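**Week 6: collecting demos (bring your own snacks)**

Okay, so last week I went on about how the learner only knows what we show it. Today we get our hands dirty! Each pair records 40 demos on the kitchen bench, and I'd like the stuff moved around between goes, even if it's only a little (the butter can't always lie the same way).

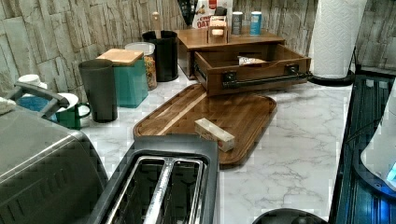 Botched a grab? Keep it, tag it "miss" and carry on. Siamak's group binned theirs and their arm never learnt to recover.

Labels go to Roy by Thursday, please!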